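Been meaning to write up how our building's shared pantry works, because three people asked me in April and I gave all three a different answer.

It started with Ga-eun Woo leaving a bag of rice in the laundry room with a note saying take it. Somebody took it and left two cans of chickpeas. That was the whole founding of the thing.

We're 60 apartments on Illolby Street. The pantry is a metal shelf, a chest freezer that hums, and a notebook on a string. No sign-up. You write down what you took only if it was the last one.

What moves fastest: cooking oil, eggs, onions, diapers in size four. What never moves: canned pumpkin, lentil pasta, anything labeled "lite." We had one jar of pickled beets that I think outlasted two tenants.

We spent $246 the first month and most of that was a mistake. Titilayo Tijani pointed out that I was buying small bags of everything at the corner store. She took over the shopping and goes to the restaurant supply place past the bus depot. 120 eggs at a time, flour in big sacks, oil in jugs.

The flour needs splitting the same day. Two cups to a bag, date on the bag, done. We tried letting people scoop their own and there was flour in the elevator for a week.

Baskets beat boxes for produce. Cardboard goes soft at the bottom and then you lose a whole layer of potatoes before anyone looks. Get something with slots in the sides so air moves through. 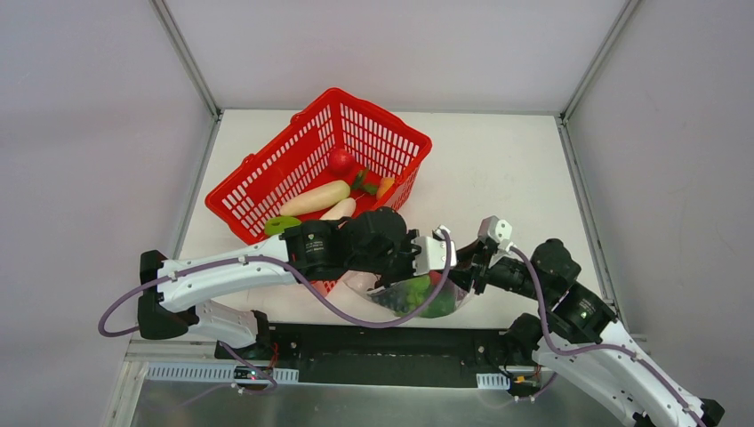
Red plastic, slotted sides, rolled rim. This kind.

Onions and potatoes go in separate ones. I didn't believe this mattered. Jae-in Myung kept telling me and I kept ignoring it, and then I had to throw out a lot of sprouted potatoes.

Rinse them in the tub every couple of weeks. Dish soap is fine.

Money: there's a coffee can and there's an app. The can does better. People who would never send five dollars through a phone will put in five dollars when they're standing there with a carton of eggs.

Heo Bakery on the corner gives us day-old bread, mostly rolls. Slice before freezing. Frozen whole rolls just sit there — people don't want to wait for them to thaw.

Things we don't take: open packages, home canning, anything from a fridge you've been meaning to clean out. Yi-an Bae wrote that rule and taped it to the freezer lid. It gets ignored maybe once a month.

If you're starting one, ask your landlord about the outlet before you buy a freezer. We did it in the other order and had two uncomfortable phone calls.

Still looking for a second shelf, 60 inches wide or less, if anyone near Illolby has one. I can pick up.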